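Clonach Robotics Club Forum > Student Projects > Spring Build

Thread: Grosska grab log, satin vs. everything

tharun_r
Posted May 9, 2025

Okay, first batch with the hand-held grippers is done and I have opinions. For anyone who skipped the meeting: we squeeze by hand, the camera on the gripper records, and later the arm is supposed to learn from it. The arm has promised nothing so far.

Two from my folder, tissues on the cloth and then soft toys at the box.
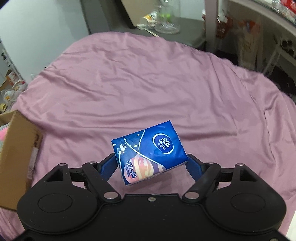
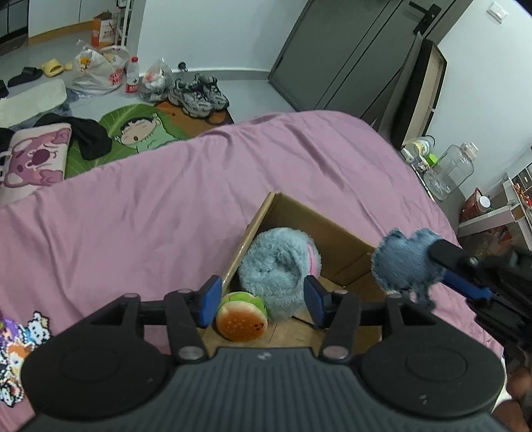
Anyway, my proposal is that we drop shiny fabric from the object list entirely. The pads grab the fold, the fold comes along for the ride, and you end up with a clip of someone stealing bed linen. I have 370 clips to label by the project review and I would like fewer of them to be about laundry.

rhodri_w
Disagree. The entire point of Grosska was surfaces that misbehave. If we only record on a desk we will have a robot that is excellent at desks.

We did desks in December. It was excellent at desks. The judges yawned so hard I could see fillings.

hema.n
seconding Rhodri, annoyingly

Tharun, are you coming in too low? When I did mine I kept the pads about a finger's width above the cloth until I was lined up, then went straight down. If you slide in sideways you plow up a wrinkle every time.

tharun_r
I am coming in at the height God and the linkage intended.

(Yes, probably too low.)

kamala_k
Can we talk about labels before we talk about fabric? Right now the sheet has "tissue", "tissues", "tissue pack", "pack (tissue)" and one row that says "blue guy". I am the one who merges these. I know where you all sit.

hema.n
blue guy was me

kamala_k
I know it was you.

New rule unless somebody objects by tomorrow: noun, then packaging, all lowercase. So tissue pack, toy burger, plush. Color goes in its own column. Feelings go in the notes column, or preferably your diary.

rhodri_w
Objection: "plush" is hopeless. We have several and they behave nothing alike. The fluffy ones squash down before the pads get hold of anything, so the opening width you record at the start of the squeeze tells you very little. The burger you can pick up like a normal citizen.

kamala_k
Fine. plush fluffy, plush smooth. If you invent a third kind you can merge the sheet.

zainab_o
Mentor hat on for a minute. I went through the uploads last night, all 1,078 of them, with a large pot of tea. A few things.

Don't drop the satin. Tag it. If the cloth moves with the object, write "cloth moved" and keep the clip. You can leave those out of training later, but you can't put back clips you never made, and the Bratside team lost most of a season to that decision last year.

Start the recording before you move. Nearly 800 clips begin with the pads already at the object, so the approach is missing. The approach is the part the arm is worst at. It already knows how to close. Closing is its one hobby.

Open all the way at the end and hold still for 3 seconds. Several of you let go and immediately wave the thing at the ceiling. I now know a lot about that ceiling.

tharun_r
The ceiling clips are art.

Question though. When two people work at once, do we log that as one grab or two? Hema and I both went for the toys and I have no idea whose clip is whose.

zainab_o
Two grabs, two files, same session number. Put the other person's initials in the partner column. If you knock into each other, say so in the notes.

hema.n
we have a partner column??

kamala_k
Column J. It has been there since the beginning. It is very lonely.

rhodri_w
Back to the cloth for a second. I'd rather we pulled it tight for half the clips and left it rumpled for the other half. Then the write-up has a comparison in it and we're not just saying "fabric is hard" for four pages. Prasertsri School did something like that with foam and a plain tray and it was the only poster at regionals I read to the end.

tharun_r
So your answer to "there is too much fabric" is twice as much fabric, with a control group.

rhodri_w
Yes.

hema.n
I like it but pulling it tight is a two-person job and the clips from the person doing the pulling are going to have elbows in them

zainab_o
Clamps. Big spring ones, in the drawer under the soldering station. Pull it tight, clamp it, then everybody steps back. I'd do the tight set first while people still have patience.

tharun_r
Fine, I withdraw the proposal. I'd like it noted that I still think the satin is winning.

kamala_k
Put it in the notes column.

hema.n
who has the key to the drawer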